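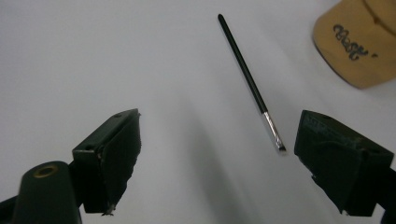
Figure 3. A thin black-handled paintbrush and a tan cap on a white tabletop, with wide clear space between them.

3.2 What people leave out on the table

We had gone into this part of the study expecting to write mostly about drawers and shelves, and it was only when we sat down with the visit notes from Perell and Treloar that we saw how much of the talk had been about tabletops. People were fond of their tables. They apologised for them, patted them, and told us at some length what had been on them the week before. A table at the end of a working day holds the few things that have not yet been put anywhere, and we came to think of these as the leftovers of tidying, in much the way a cook thinks of what is still in the pan.

Figure 3 shows a pairing we met in several forms: a tool of the craft and a piece of clothing, lying on the same surface and not touching. The brush is a slim one with a glossy black handle and a silver ferrule, and it lies at a slant with nothing against it. The cap, which has dark looping script on the front, is a personal thing, and in the sorting exercise such things gave our participants far more trouble than brushes did. Everybody could say where a brush belonged (a jar, a roll, a tray, and on this they held strong and quite different views). Hardly anyone had a place for a hat.

Across the 44 households we visited, participants sorted more than 900 items, and we asked them to speak aloud as they went. Of the 60 items that were picked up and put back down on the table without a decision, 22 were things to wear. Lev Kravchuk, who carried out the Irnard visits, noted that people often moved such an item a little further off before going on with their paints, as though giving it a seat at the edge of the proceedings. We have kept his phrase "guest objects" for these, although Oleksandra Kravchuk rightly points out that some guests had been staying since July.

The space between objects matters too, and we would ask the reader to give it some patience. Several participants described a table as tidy when the things on it were few and well apart, even if none of them was in its proper home. One retired sign painter in Treloar told us that she could think perfectly well beside a brush and a hat — it was the third thing that started the trouble. The Jistden coding scheme, which we had used in our pilot, records only whether an object has been returned to its storage place, and so it would score her table as untidied. We therefore added a second code for spacing, described in Section 3.3, and went back over the earlier visits with it.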